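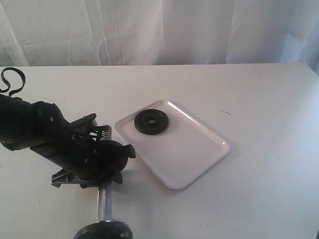 White curtains and a white table: keeping them nice

I love a white corner. A plain white curtain with a white tabletop in front of it makes even a small room feel bigger, and it bounces the daylight around so well that I switch my lamp on a good hour later in the afternoon. People tell me they'd never dare because of the upkeep, but the upkeep is easy once you get into it!

Creases first. Fabric curtains nearly always come out of the packet with fold lines, and the diagonal wrinkles are the stubborn ones. Don't take the curtain down. Fill a spray bottle with plain water, mist the wrinkled part until it's just damp, then pull gently on the hem and smooth downward with your palm. Leave it overnight. If there's still a line in the morning, run a hand steamer up the back of the fabric (check the care label, some synthetics hate steam).

For washing, shake the curtain outside, then use a cool wash with half the usual detergent and a slow spin. Hang it back up damp - the weight of the water does most of your ironing for you. I do mine in May and again when the heating goes off duty for a warm spell, and that's plenty.

My neighbor Petronella Engelbrecht taught me to check the hem length with the table already in place. She likes the hem to finish right at the back edge of the tabletop. I was doubtful, and then I tried it, and it looks so tidy! Leave a finger's width between table and curtain so the fabric can move and doesn't pick up a gray line where it rubs.

Now the table. Matte white surfaces show pencil, coffee and newspaper ink, and they also go shiny if you scrub them, so put the scouring pad away. What works for me:

Everyday marks: warm water, one drop of dish soap, soft cloth, dry straight after.

Pencil and scuffs: a clean white eraser, used lightly. So satisfying.

Coffee rings: baking soda mixed to a thin paste, left for 2 minutes, wiped off with a wet cloth. Try it on the underside first.

Black rubber marks: rub with a dry microfiber cloth before you let any water near them.

One more thing, about color. White fabric can look a bit blue on one side of a window and creamy on the other, and I once washed a perfectly clean curtain twice trying to fix that. Hold a sheet of printer paper against it before you decide it's dingy. If the paper looks blue too, it's the light, and you can go and have your coffee (on a coaster, please).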